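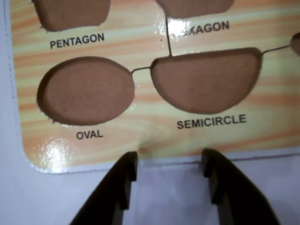

A shape-sorting board and the two fingers of the gripper at the Vindley open day.

What an Open Day Should Show
Sep 15, 2020

Public demonstrations of robots have long favored spectacle. Machines dance, wave to children and pour drinks, and visitors go home entertained but no better informed. The open day held this month at the Vindley automation center took another course, and it deserves support from those who pay for such events.

The main demonstration used a child's puzzle board. The board has cavities for an oval, a semicircle, a pentagon and other shapes, each with its name printed beneath it in capital letters. A robot arm with a two-fingered gripper was asked to place the matching pieces. Staff from Corkosari, the firm that prepared the program, ran the task in front of each group of 15 visitors and spoke only when questions were put to them.

The arm was slow. It paused above the board for long periods, and on several attempts it set a piece down slightly turned and had to lift it again. Some in the audience lost patience. A parent near the front remarked that her son had mastered the same toy before he could talk. The remark was fair, and the staff did not dispute it. They explained that a semicircle must be turned the right way before it will drop into place, that a shiny surface can throw light back into a camera, and that an error too small for a visitor to notice may leave a piece resting on the rim.

This was worth more than any dance. Employers in the Bivton district are now being asked to make decisions about automation, and many of their workers are anxious about the result. Both groups are poorly served by polished films in which every motion succeeds. A person who has watched a machine struggle with an oval is better placed to ask what it would do with a torn carton or a part that arrives upside down.

There are objections. Attendance was 918, a modest figure for a center of this size, and a livelier program would no doubt have drawn more. Sponsors may also prefer not to see their equipment fail in public. These concerns are real, but an open day paid for in part by public money has a duty to inform first.

The center should go further next time. Results from 200 attempts, posted on the wall beside the table – failures included – would tell visitors more than a single run can. The Baek hall, which seats 100, would also allow a longer period for questions. Many visitors still had their hands raised when the next group was called in.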